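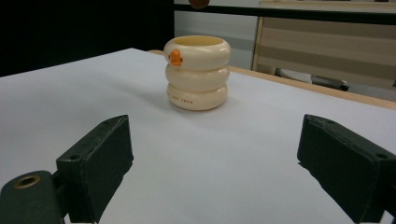
Can a Machine Put the Brush Away Yet? Try This Test

Ask what home robots can do and you get a shrug or a sales pitch. I like small chores better. Putting a round brush back in its cup takes you a second, and it asks a machine for nearly everything: finding the rim, holding a prickly thing upright, letting go cleanly.

Step 1. Pick a cup with some shape to it. A ringed one is great, because the sides bulge and a careless grip slides!

Step 2. Decide what counts as done. Mine is brush in, cup standing, no human help. Write it down before you start - you will be tempted to bend it later.
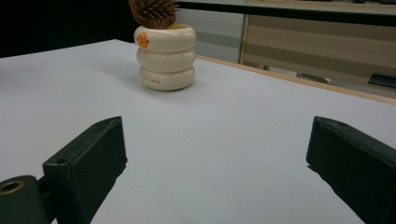
By Alemayehu
Home automation editor, Batotach
Mar 25, 2024

Step 3. Do the chore by hand-held gripper first. You learn so much from this. Go slowly near the rim, and try a few angles on the way in.

Step 4. Hand it over to the machine and run 43 tries. Move the cup a little between tries, or you're only testing its memory. My best run last October had 11 clean finishes, and I was thrilled. 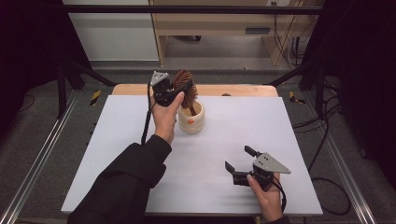
So, are machines ready for chores like this one? Getting close, I'd say, on a clear table with one cup. Where you grab matters a lot. With the jaws closed on the upper part of the brush and the handle down in the cup, the bristles take the squeeze, so watch for the brush twisting as you let go. Try a lower grip next and compare your scores.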